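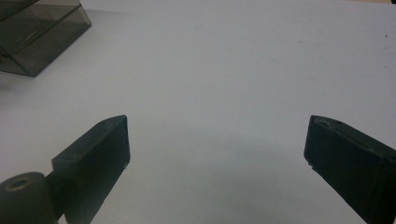

Why Is Snow White?
By Nerys Lougher
Jan 5, 2025

It snowed in Zundodthorpe last night, and I spent my whole breakfast staring out of the window with my toast going cold. Everything was white. The shed was white, the bins were white, the neighbor's trampoline was a big white pancake. And I started wondering about something that used to bug me when I was in second grade.

Snow is made of ice. Ice is made of water. Water is clear, and an ice cube is pretty much clear too (you can see your finger through it). So where does all the white come from?

I asked my teacher back then and she said "it just is," and I have been a tiny bit annoyed about it ever since. So let's work it out properly!

First, a bit about light

Sunlight looks like it has no color at all. It's really a mix of lots of colors traveling together: red, orange, yellow, green, blue, violet and all the in-between ones. You see them separately when there's a rainbow, when raindrops bend the light and spread the colors apart.

When the whole mix gets to your eyes together, your brain says "white."

Now think about a tomato. When sunlight lands on it, the skin soaks up most of the colors and sends mostly red back out. The red reaches your eyes, so you see a red tomato. A leaf sends back more green than anything else. A lump of coal soaks up nearly everything and hardly sends any light back, and we call that black.

A white thing sends back nearly all the colors, all mixed up, in every direction. Scientists call this scattering, which is a good word, like scattering birdseed.

So what is snow up to?

Pick up a handful of snow and look really closely. It's made of lots and lots of little ice crystals, with air in the gaps between them. Each crystal is clear, like a tiny window.

But even a clear window bounces a little bit of light. You've probably seen your own face in a window when it's dark outside. That happens because some of the light hits the glass and comes back to you, and the rest goes through.

Light does the same thing every time it goes from air into ice, or from ice back into air. A bit bounces off, and the rest bends and keeps going. In an ice cube there are only a few outside faces for that to happen at, so most of the light goes sailing through. In a pile of snow there are edges and corners everywhere! The light bounces off one crystal, goes through another, bends, hits a third, and wanders about like somebody lost in a corn maze. After a while most of it comes back out of the top.

Ice doesn't soak up much of any color over a short trip, so what comes out is the same mix that went in. All the colors together. White!

Try it in your kitchen

You'll need 5 ice cubes, a strong freezer bag, a dish towel, a rolling pin and a grown-up who doesn't mind the noise.

1. Look at the ice cubes before you start. Some might have a cloudy patch in the middle. That's mostly tiny air bubbles, and they scatter light too.
2. Put the cubes in the bag, squeeze out the air and seal it.
3. Wrap the bag in the dish towel and put it on a chopping board.
4. Bash it with the rolling pin until the ice is in very small bits. Keep your fingers out of the way.
5. Open it up and look at the color.
6. Tip the ice into a glass and leave it for 20 minutes. Then look again.

I did this with my nephew Tudur, who wanted to do the bashing part again straight away and didn't care about the rest. Fair enough.

The crushed ice should look a lot whiter than the cubes did. As it melts, water fills the gaps between the bits. Water and ice bend light by nearly the same amount, so light doesn't bounce much when it crosses from one to the other, and the ice starts to look clear again. You might have noticed slush on the sidewalk going gray and see-through for the same reason, although the dirt helps.

Other things that play the same trick

Sugar. One big sugar crystal can be clear, but a spoonful of sugar is white. Salt does it too.

Clouds. They're full of tiny drops of water (or bits of ice, if they're high up and cold), and the drops scatter all the colors.

Bubble bath. Each bubble is clear with a thin wet skin, and a big heap of foam looks white. Even if the bubble bath in the bottle is green, the foam on top is usually close to white.

Polar bears! Their long outer hairs don't have white coloring in them. They're see-through, and they scatter the light. The skin underneath is black.

Can snow be a different color?

Yes, and I don't only mean the yellow kind next to a lamppost.

If you poke a deep hole in a snowdrift and peek in, the inside can look pale blue. Light that travels a long way through ice loses a little of its red, so more blue is left over. Glaciers can be very blue, because their ice is thick and a lot of the air has been squeezed out.

There's pink snow too, high in the mountains, where a tiny living thing called snow algae grows. Some people call it watermelon snow. Please don't eat it.

My toast is stone cold now and it's snowing again, so I'm off to find my boots.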